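Lillberg WT-3 Tower Access Kit

Fixed-line climbing and rest equipment for small and mid-size wind turbines

The WT-3 is a complete access kit for technicians who climb the inside ladder of a turbine tower and work on the nacelle roof. It replaces the WT-2, which is no longer sold. Spare parts for the WT-2 remain in stock at our Clenholm warehouse.

The kit is supplied in one carry bag and contains a full-body harness, a guided fall arrester for 8 mm steel cable, a twin-leg lanyard with energy absorber, a work positioning strap and 3 anchor slings. Helmets and gloves are ordered separately.

Harness

The harness has front, rear and side attachment points. Leg and chest straps close with quick-connect buckles that can be worked with gloved hands. The shoulder padding is removable for washing. Sizes S to XXL are available in the same colour, dark grey, with the size printed on the left leg strap.

Fall arrester

The arrester travels with the climber and locks on a downward pull. It can be put on or taken off the cable at any height, but only after the lanyard has been clipped to a rated anchor. It must not be used on rope, or on cable of any other diameter.
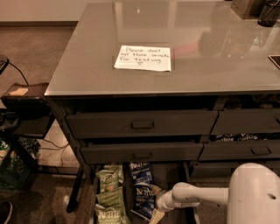 Nacelle roof use

The anchor slings are intended for the rated roof points only. Handrails, vent covers and the wind sensor mast are not anchors. Where the roof points have not been inspected within the last year, the technician should stay inside the hatch. Rotor lock and yaw lock must both be engaged before the hatch is opened.

Drone inspections are now common at many sites. If one is planned, the operator and the climbing crew should agree on a radio channel beforehand -- the crew needs to know when an aircraft is near the hatch.

Inspection and service

Check all webbing, stitching and buckles before each climb. A full inspection by a trained person is required every year. Any part that has arrested a fall must be taken out of service. Return the arrester to the Rirkcombe workshop for its yearly service; do not open the housing.

Price and ordering

WT-3 kit, sizes S to L: $1,494
WT-3 kit, sizes XL and XXL: $1,570

Prices exclude tax and freight. The kit also fits Atanasov ladder systems with the 8 mm cable option. For fleet orders or questions about fit, contact Selma Krasniqi in technical sales.

Page updated 2018-09-23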